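Chapter 4
What Is a Kitchen Survey Worth?

Every year a new report tells us what people want in their kitchens. Stone is in, tile is out, open shelves are back. The reports are quoted in newspapers and repeated by salespeople, and by December the claims have become common knowledge. This chapter asks how much of that knowledge would survive a second look. My own guess is not much, but you should do the work before you agree with me.

Take the Vieira survey, which we will use through section 4.3. It reports that 85 percent of homeowners "prefer natural stone." The sample was 3,285 people, and a number that large tends to quiet a room. It shouldn't. Size protects you from one kind of error, the kind that comes from chance. It does nothing about a list of names drawn from people who had already asked for a countertop quote.

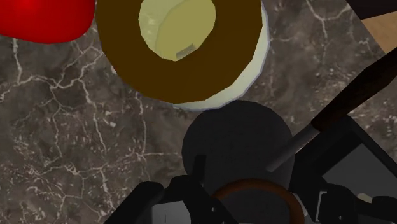
Then there is the question itself. Respondents were asked whether they would choose stone "if cost were not a concern." Cost is nearly always a concern. Take it away and you are measuring daydreams, which may be interesting – I have a few of my own – but which tell a builder very little about what to order.

Nyokabi Kaijage went back to the same list and asked a plainer question: what did you buy? She reached 726 of the original respondents. Fewer than half had bought stone of any kind. Before you cheer, notice that her study has a hole in it too. Some 3 in 4 of the people on the list never answered her, and we don't know how they differ from those who did. People who are pleased with a new kitchen may be more willing to talk about it. People who ran out of money may not pick up the phone.
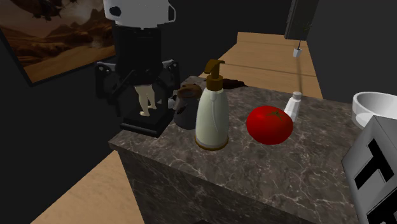 Figure 4.2. A dark marble countertop, computer rendering.

Rosário Pinheiro has argued that such surveys are harmless, a bit of fun for the trade. I am not convinced. Lenders read them, and so do landlords deciding what to rip out.

4.1 Who Was Asked?

Start with the list. Before reading any result, write down where the names came from and who could never have been on it. If the report doesn't say, write that down as well. In the Vieira report the answer is on the next-to-last page, in a footnote to a table on mailing dates.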